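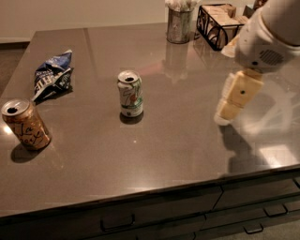
A can of La Croix on a dark, glossy countertop.

FOR IMMEDIATE RELEASE
6 September 2018

Butlow Press to publish SELLANO, debut novel by Agustina Mansilla

Butlow Press has picked up North American rights to Sellano, a first novel by Agustina Mansilla. Hardcover and e-book. On sale next June.

Sellano is a family story and a mystery, set in a river town of the same name. Two sisters, Ines and Pilar, have not spoken in 40 years. Then their brother's ferry is pulled up out of the mud with a locked trunk still on board, and one of them has to go home and identify what's in it. Told in alternating chapters, one sister each – the last chapter belongs to neither.

Mansilla worked as a court stenographer before she started writing fiction. Her short stories have run in small magazines and one of them, "Bowen," grew into the opening section of the book. She lives in Starolport with her husband and is at work on a second novel.

"I wrote the trunk scene first and had no idea what was in it," said Mansilla. "Took me four drafts to open it. My editor was very patient, more patient then I was."

That editor is Hiyori Noguchi, who bought the book after reading it overnight. "I get a lot of sister novels," said Noguchi. "Pilar is mean, and funny, and I missed my train stop twice. We made the offer the next morning."

First printing of 2,000 copies. Advance reader copies go out to booksellers, librarians and reviewers this winter, quantities limited so please ask early. Include a mailing address with your request. E-galleys on request too.

Author events planned for Starolport and Bowen, dates to come. Mansilla is availble for interviews by phone or email, and for book club visits within driving distance.

SELLANO
A novel by Agustina Mansilla
Fiction, 177 pages
Butlow Press

Review copies, cover art, author photo, excerpt (chapter 2 only, please don't run chapter 1): contact Hiyori Noguchi at Butlow Press.

###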